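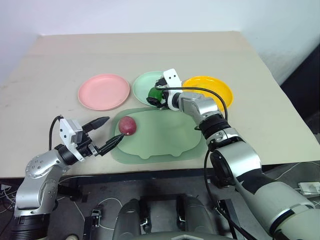

How many demonstrations does a two-armed robot need before it can sort food onto plates without help?
More than we first planned for. We recorded 2000 over the project, and the quality of the last few hundred mattered more to the result than the size of the total.

Projects > Robotics > Student reports > Teaching by remote control

Overview | Method | Results | Downloads | Contact

Teaching a Two-Armed Robot to Sort Food by Remote Control
Final project report
Cherry Mae Tagle

12 shares 4 comments

1. Aim

The aim was to find out whether people with no robotics background could teach a two-armed robot a sorting task by driving it from a distance, and whether the recordings they made were good enough to train a controller. The task was to move food items from a tray to coloured plates. Both arms had to be used, and the two arms were allowed to work at the same time.

I chose sorting because the start and end of the task are easy to judge. An item is on the right plate or it isn't. Earlier student projects in the lab used folding and pouring, and both reports mention long arguments over what counted as a finished attempt.

2. Set-up

The robot was set up at a table against a wall, with a tray in front and three plates behind it: pink on the left, green in the middle, yellow on the right. The grippers are parallel, with two fingers each, and they open and close on a single trigger. We kept the plates in the same order throughout. The tray was put back in place before each recording, but the items on it were moved.

The operator sat at a separate desk and used a pair of hand controllers called Jasten. Moving a controller moves the matching gripper. Letting go of the side button freezes that arm, so the operator can bring a hand back to a comfortable position and carry on. The recording software is Talebi, which was already installed in the lab. It stores the joint positions, the gripper opening and the camera views together, and cuts a recording when the operator presses the foot pedal.

3. Operators

Six people took part, including me. Four had never driven a robot before. Each person got one practice hour and then recorded in blocks. I had planned blocks of an hour, but by the second week everyone was asking to stop early, so blocks were cut to forty minutes with a break.

The most common complaint was the wrist. Reaching across to the far plates means holding a controller at arm's length and turning it, and people let the gripper tilt when they got tired. A tilted gripper can still pick up a round item, but it tends to let go of it too early or push it along the plate. We lowered the operator's chair and changed the scaling so that a small hand movement covered more of the table. This helped with the reach and made fine placing slightly harder.

4. Recording the demonstrations

Written rules for operators were kept short:

- Start with both grippers open and off the table.
- Pick from above where possible.
- Don't release until the item is touching the plate.
- If an item is dropped off the table, stop and mark the recording as failed.
- If an item is dropped on the table, pick it up and carry on.

The last rule caused some discussion. My supervisor's first view was that drops should be thrown away. I kept them, as the controller needs to have seen a recovery at least sometimes if it is going to manage one. I trained one version with these recordings and one without them to check.

Using both arms at once was hard to learn. Most operators moved one arm, froze it, and then moved the other. With practice they began to overlap, placing with one hand and reaching for the next item with the other. The overlapped recordings are shorter and look smoother, but there are also more near misses in them where the forearms pass over the middle of the table. After one contact between the arms in July we added a rule that the arm doing the placing has priority and the other one waits at the tray.

Cable slack was a recurring nuisance. Twice a gripper cable caught during a reach to the far side and the arm stopped with a force error. I re-tied the cables and the fault did not come back, but the recordings from those two sessions were removed.

5. Training

The controller was trained on the lab's shared machine, Skirketti, using the standard imitation learning code with the default settings except for a longer action window. I did not tune it much. Each training run took a night, and there was a queue.

6. Results

The version trained with recoveries did better than the version without. When it dropped an item it usually went back for it. The other version tended to carry on to the plate with an empty gripper and open it there.

Both versions were weakest on the yellow plate. I think this comes from the recordings. Operators used the right arm for that side, and most of them were less steady when they had to bring it round without fouling the other plates.

Recordings from the final fortnight trained a better controller than the same number from the first. Operator practice seems the likeliest explanation, although the chair and scaling changes were made in between and I can't separate the two.

7. Further work

The Sturkia group has asked for the recordings and will try them with a different controller. I would also like to repeat the test with the plates in a new order, which I ran out of time to do. Anyone continuing this should record the operator's seat height. I only started writing it down halfway through.

Previous report | Next report | Back to list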